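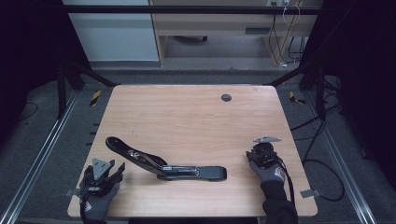 Top reply: start with the triangular plate and leave the flat bracket for last, or you'll be taking the whole thing apart again like I did.

Which bracket goes on first? (lever with silver linkage)

Asked 22/12/2023 in Garage & Workshop

Hi all! I'm putting together what I'm pretty sure is a hand brake lever. It came in a box of odds and ends from a swap meet in Trutstead, with no instructions whatsoever. The main piece is long and black, with a curved handle and a flat base that has a long opening in it, and there's a silver rod and linkage where the two parts join. Then I have two silver pieces left over, a small triangle plate and a flat bracket that's pointed at one end. I've tried the bracket on both sides of the base and I can't tell if either one is right (the rod seems to want to be where my bracket is). Do they even belong to this lever? The box said Terkon on it but I wouldn't swear that's what was inside.

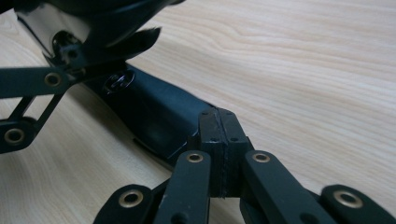

Close-up at the table

3 answers

Answer 1 (accepted)
I did one like this in June for my old Trusness and I made every mistake there is. Mine had a triangle plate too, and it went next to the pivot. Put the bolts in finger tight only, then work the handle all the way up and all the way down. If the rod rubs anywhere, flip the plate over and try again. Bracket after that. Don't grease anything until it moves freely dry, you'll just get it all over your hands and drop things. Took me roughly 53 minutes, and I'm slow!

Answer 2
could be from a different lever. boxes like that are always mixed

Answer 3
Lay both pieces on paper and trace the holes, then hold the tracing up to the base. If the holes don't line up anywhere, they're from something else. And please don't put it in a car you drive until a mechanic has looked at it. The shop on Sin Street looked mine over for free, but call first, they close early on Fridays.

Comment from asker: flipped the plate and it clears the rod now, thank you!! Still fighting with the bracket.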